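Beca Kneath @becakneath
Short thread on the new Skimora EP, Nitolura, after a few days of having it on at home and in the car.

1/ Skimora is a two-piece from Hamilton, Ontario. Synth, bass, drum machine, one voice. They've been playing small rooms for a while and this is their first release with any money behind it. It's out on Fesilex.

2/ Five tracks. The opener, Rezaei, is the one they've been closing sets with since December. The studio version is slower and I prefer it. You can hear the bass line properly now, and the vocal sits back in the mix until the second chorus.

3/ Track two is the weakest. It has a good hook and then repeats it for too long. I'd have cut a minute.

4/ Track three has no drums at all. Mostly organ and a doubled vocal, recorded in a church hall at 2 in the morning according to the liner notes. You can hear the heating click on near the end – they left it in.

Dots and colour at my place.

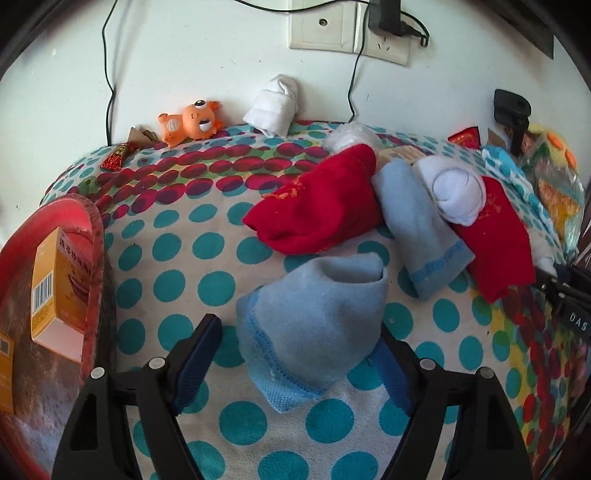 Teal dots, with a brighter border down the right.

5/ Tracks four and five run together and should be heard that way. If your streaming app puts a gap between them, turn on gapless playback in the settings. The changeover is the best 13 seconds on the record.

6/ Lyrics are mostly about shift work and moving back in with your parents. Plain language, not many metaphors. The line about the neighbour's snow shovel in track four has stayed with me.

7/ Production is cleaner than their demos. A few people at the last show were grumbling about that. I don't mind it, though I miss the tape hiss on the vocal.

8/ The vinyl is a run of 333 and when I checked this morning there were about 60 left. Mine is number 266. The sleeve is thin card and the corner came a bit bent, so ask for the stiff mailer if you're ordering.

9/ They're playing Guelph and Peterborough next, then a break. Doors are early for both and there's no opener listed for Guelph yet. I'll be at the Peterborough one.

10/ Start with Rezaei, then go straight to four and five. Replies are open if you've heard it and want to argue for track two.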